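How to Follow a Treaty Through the Senate (Without Losing the Thread)
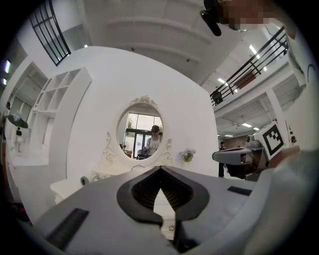

A hand on the grip, with a black-and-white marker mounted on top.

I love this stuff. I know that makes me strange company at a party, but tracking a treaty from signature to final vote is one of the most satisfying things an ordinary citizen can do with a notebook and an internet connection. Most people hear that a treaty was "signed" and figure it's done. It isn't! In the US, the slow part is still ahead, and all of it leaves a paper trail you can read for free.

Larysa Horobets got me started with her handout for our peace and foreign policy reading group, and I've been adding to it ever since. What follows is my version, updated February 2021.

Step 1: Find the treaty document number

When a president sends a treaty to the Senate, it gets a number made of the Congress and the order it came in. Treaty Doc. 107-2, for instance, would be the second one sent over in the 107th Congress. Write this down before you do anything else. Treaties have long official titles, newspapers shorten them in different ways, and the number is the one thing that stays put from year to year.

Go to Congress.gov, pick "Treaty Documents" from the menu next to the search box, and type a few words from the title. If you get too many hits, try the name of the other country or the city where it was signed.

Step 2: Read the transmittal letter first

Open the text and you'll find a letter from the president, usually with a longer report from the State Department right behind it. Read those before the treaty itself. They tell you what the administration thinks the treaty does, article by article, and often whether Congress will have to pass a separate law to carry it out. I print this part (yes, on paper) and mark every sentence that makes a promise.

Step 3: See where it's sitting

Treaties go to the Senate Foreign Relations Committee, and here is the part that surprised me most: they don't die when a Congress ends. A bill has to be introduced all over again, but a treaty just goes back to the committee and waits. Some have waited for decades. So an old number doesn't mean a dead treaty, and please don't let anyone tell your group that it does.

Look at the "Actions" list on the treaty's page. If the last entry is a referral to committee, you're waiting on a hearing. If you see "ordered to be reported," get excited, things are moving.

Step 4: Check the reservations

The Senate can attach reservations, understandings and declarations to its approval. People in the field say "RUDs," and you will too after a week. They're in the resolution of advice and consent, and they can change what the US is really agreeing to. Put the treaty text and the resolution side by side and go slowly. Dindo Dumlao and I spent a whole August evening on one understanding that was four lines long, and it was worth every minute.

Step 5: Count to two-thirds

Approval takes two-thirds of the senators present. Even then the Senate hasn't ratified anything, strictly speaking. It has given consent, and the president finishes the job by ratifying and exchanging or depositing the papers with the other parties. Keep separate lines in your notebook for signed, sent to the Senate, reported, approved, ratified and in force. Those are six different events, and news stories mix them up constantly.

Step 6: Write to your senators

Use the treaty document number in your first sentence. Ask one clear question, such as whether the senator supports holding a hearing. Keep it to a page, and if the reply is a form letter about something else, write back and ask again!

If you'd like a practice run, choose a tax treaty. They're dry, but the paperwork is tidy and you can work through all the steps in an afternoon before you take on arms control.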